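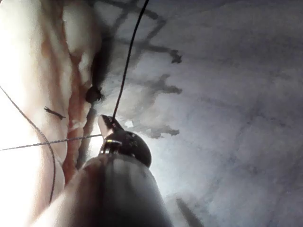
2024-08-17, suture bench

Long morning on the practice tissue, and a good one, so I want to get it down while I still remember what my hands were thinking. Janka had everything laid out before I'd finished my coffee (thank you, Janka!), and I went straight to the running closure we've been arguing over since January.

Thread first. I've been far too generous with my tails. With a long tail lying over the tissue I spend half my time looking for which strand is which, and once a loop slides under another one I've lost the thread of what I'm doing, no pun meant. Dinesh cuts his to 23 cm before he starts and I've always found that stingy, but I tried it for the second half of the session and my throws were calmer. I still think it's short for a deep closure – we can go on arguing.

The gray braid is nice to handle and holds a first throw better than the black, though it drags going through. The black slides beautifully and then slides right back out again if you look away. I'm putting up to 7 throws on it at the end of a run, which Kristýna will say is ridiculous, and she's probably right.

Needle work next. My old fault is grabbing too near the tip and then having no curve left to turn through the far edge. Bohumila's advice from last time was to stop, put the needle down, and pick it up again properly, even if it feels like wasted time. I did that on both of the last two runs and the bites came out more even, especially toward the narrow end of the cut, where I tend to hurry.

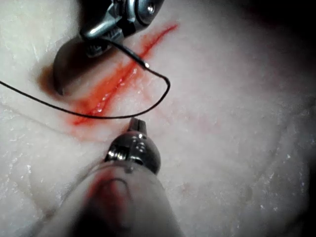 *Needle in the upper jaws, black thread looped below the cut.*

For next time: try the short thread from the start, and ask Stellan whether there's any more of the Nistix braid in the drawer or if I used the end of it. Also want to try the whole run starting from the other end of the cut, just to see how my left hand likes it.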